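Device Evaluation Diary: October

3 min read

The Simik tablet entered its second week of trial use at the Prornstead office on Sunday. The unit was charged overnight and removed from its dock at 7:15 in the morning. Screen brightness was set to 40 percent, as on earlier days, and the wireless connection was left on throughout.

Reading and mail presented no difficulty. The display remains the strongest part of the device, and small print in scanned forms was clear without enlargement. The keyboard cover continues to miss the first letter typed after the tablet wakes. This fault was entered in the log as item 911 and has been reported to Rivness, the supplier. No reply has been received.

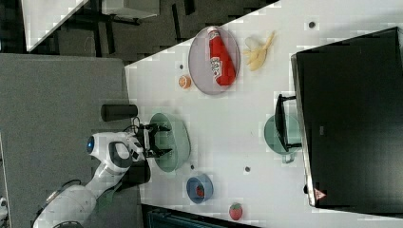
Battery performance fell short of the previous week. The charge stood at 30 percent by mid-afternoon, after two video calls and one long download. The Daneshvar tablet, which the office has used for the past year, was given the same work and finished the day with more in reserve. It is heavier, and its screen is dull beside the newer one, but staff have asked to keep it.

A folder of 2000 files was copied to the memory card after lunch. The copy stopped once and was started again by hand. The back of the case became warm near the camera, though it could still be held in comfort.

The system update offered in the evening was declined until the battery test has been repeated. The tablet was returned to its dock at 6:40.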